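Speaker notes - "Who Gets to Be Family?" Wakdale Library, Tuesday, 7 p.m.

Start cold, no thank-yous. Ask for hands: who grew up with a family tree on the wall? Wait. Then: who believed all of it?

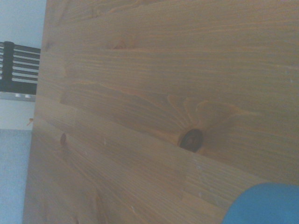
My grandmother kept a list of every relative she knew of. 408 names. I've checked it against the parish books and 36 of those people don't seem to be related to us at all. Lodgers, godparents, a man who sold her a stove.

Pause for the laugh, if there is one.

The Onyshchenko side claims we go back to 1580. Same claim in three different handwritings, and no source in any of them. I'd like it to be true. I don't think it is.

Then the DNA kit. It gave me 992 "cousins." I wrote to a dozen and heard back from two, and one of those wanted to sell me a book. What does a cousin mean at that distance? (Don't answer yet. Move on.)

Reunion story - keep it short. Matching shirts, rented hall in Brustolano, everyone telling me how close we all are. Most of us hadn't talked since the last funeral.

Skip the Kurkance letters if it's past 7:30.

Slow down here. The stove man came to dinner every Sunday for years, and he's in more of our stories than my grandfather's brothers are. I was ready to cross him off. I still haven't - the pencil is in the drawer with the list.

Questions. Repeat each one for the back row.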